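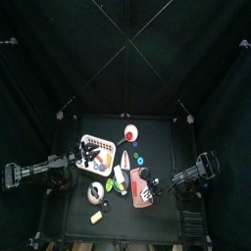
Play kitchen pieces, gears and rings share one black tabletop, with a slotted white basket for whatever gets put away.

Signe Söderlund sorts toys for a living. Her shop in Derville takes in used play sets by the carton, mostly from families clearing a closet and from preschools that have closed, and sells them on as complete sets or by the piece. Last year 1,305 cartons came through the back door. Few of them held only what was written on the side.

"People write 'kitchen' on the box and they mean it," she says. "Then you open it and there are gears in with the pans."

Play food and play cookware are the hardest things she handles. A puzzle is either complete or it isn't. A toy kitchen has no fixed list of parts, and after a few years in one house it has picked up pieces from every other toy the family owned. A kettle, a frying pan and a spatula are easy to place. A ring could be from a stacking toy, a bath toy or a baby gym, and it can sit on Söderlund's shelf for months before its partners arrive.

She starts with the big items. Pans, kettles and cutting boards go down first, spread out so that each one can be picked up without moving another. Bowls and cups come next, then the food. Anything with no obvious home goes in a basket and stays there until the table is clear. She likes a white basket with slots in the rim because it rinses out easily and small parts show up against it.

Play irons get a place of their own. They were sold in laundry sets and in kitchen sets alike, and buyers ask for them both ways.

Cleaning is dull work. Hard plastic goes into warm water with dish soap and gets a soft brush around the handles. Fabric food is washed in a mesh bag. Wood is wiped with a damp cloth and left on a rack overnight – never soaked, or the paint lifts. Stickers come off with cooking oil and patience.

The loose parts are stored in drawers by color first and shape second. Söderlund tried it the other way for almost 5 years and gave it up in August, when she moved to the larger room on Lei Street. Her customers remember color. A parent calls to say the yellow piece is missing, and can't say whether it was butter or cheese.

The drawers hold 2,000 pieces when full. Gears have two drawers, one for each common size. Leaf shapes share a drawer with vegetables, an arrangement she describes as temporary.

For families who want to sort at home, her advice is short. Use a dark surface, since most play food is pale or bright. Empty every bowl, including the clear ones. Put the basket on the same table as the toys. Leave the odd pieces until last, and keep them in one bag with the set's name on it.

The shop buys by weight and collects from Derville, Sasell and Ultalard.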